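Fixing a Wet Yard Without Guesswork

Murali Thevar has spent most of his working life on drainage for residential lots in and near Pisville, where the topsoil is thin and the clay under it holds water well into spring. His firm, Romgate, takes on small jobs: a soggy corner, a path that heaves, a patio that sends rain toward the house. We spoke by phone and again at a property on the east side of town, where a French drain was being replaced.

His first question to a homeowner is how long the water stays. "If it's gone in a day, you probably don't have a drainage problem. You have a puddle," he said. "If it's still there on day 3, we dig a test hole."

The test hole is a foot wide and a foot deep. It is filled once and allowed to drain so that the surrounding soil is saturated, then filled again and timed. Thevar records the drop in inches per hour. Under half an inch, he will not specify a dry well or a rain garden on that spot, whatever the owner has read. Between half an inch and one inch he will consider a rain garden if the bed can be made shallow and wide. Above that, most methods work and the choice comes down to cost and where the pipe can go.

He takes at least two readings on every lot. Builders' fill is often placed against the foundation and graded outward, and it drains at a different rate from the undisturbed ground by the back fence. On one lot in the Drirau subdivision, the hole near the house emptied in under an hour and the one by the fence still had water in it the next morning. The owner had been quoted for a dry well at the fence.

Slope comes next. Thevar uses a string, a line level and a tape for short runs and a laser for anything over 30 feet. The ground should fall six inches over the first ten feet from the foundation. "People look at the lawn and tell me it slopes away. I put the string up and it's flat, or it runs back toward the wall. The eye is bad at this." Mulch makes the error worse. Beds along a house are topped up each year, and after several years the bed sits higher than the lawn and holds water against the siding.

Where regrading will solve the problem, he does that and nothing else. Fill for this purpose should be a clay loam compacted in thin lifts, with topsoil only in the upper few inches. Sand is a common mistake. Placed over clay, it lets water down quickly and then stores it against the foundation.
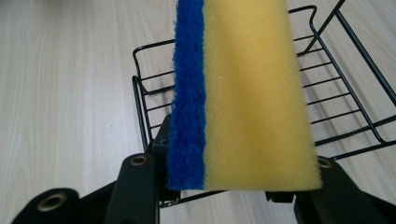 Weronika Ziółkowski disagrees with him on that order of work, and said so when she was reached at her office in Lemaire: on lots with mature trees she would put in a drain before touching the grade, as even four inches of fill over the roots of an old beech or maple can kill it over several seasons. She added that she had seen more trees lost to regrading than to wet soil.

Thevar accepts the point about trees. He keeps fill out of the area under the canopy and will run a shallow swale around it instead. His objection to starting with a drain is that many are installed where they have no outlet. "A pipe has to end somewhere lower than it begins. I've dug up drains that ended in a bucket of gravel in solid clay. That's a storage tank, and a small one."

The drain being replaced on the day of our visit had run 118 feet from the rear patio to the street side of the lot. It had an outlet, but the pipe had been laid with no consistent fall. Two low sections had filled with silt. The trench had been lined with a woven fabric of the type sold for weed control, and the fabric had clogged on its outer face.

The replacement used rigid perforated pipe, holes down, at a fall of one percent. Thevar prefers rigid pipe to the corrugated kind for any run with a shallow grade, since the corrugated pipe sags between supports and cannot be cleaned with a cable. The trench was lined with nonwoven fabric, filled with washed stone and wrapped over at the top. A cleanout was set at the upper end and another at the bend.

"The cleanouts cost very little when the trench is open," he said. "Later, you're paying someone to find the pipe."

On price, he would give no figure per foot. Access matters more than length. A trench that can be cut with a machine takes a morning, and the same trench dug by hand between a fence and an air conditioning pad can take three days. Spoil removal is often left out of low quotes. So is repair of the lawn, and he advises owners to ask for both as separate lines.

Planting is the part of the job he leaves to others, with two conditions. Nothing woody goes within 5 feet of the pipe, and willow, poplar and silver maple stay off the drain side of the lot altogether. Sedges, switchgrass and joe-pye weed do well in the bottom of a swale. Turf is acceptable if the sides are gentle enough to mow.

He schedules most excavation for September, when the clay is dry enough to carry a machine without smearing and grass seed still has time to establish. Spring is when the calls come in. He uses those visits to mark the wet areas with flags and photograph them, and asks the owner to leave the flags in until the work is done.

Downspouts are the last item on his inspection sheet, and he concedes they should be nearer the top. A roof sends a large volume of water to four or five points, usually within two feet of the wall. Solid extensions carried ten feet out, kept separate from any perforated line, can be fitted by most owners in an afternoon. Thevar asks for that to be done before he returns with a quote, and then takes the hole readings again after the next heavy rain.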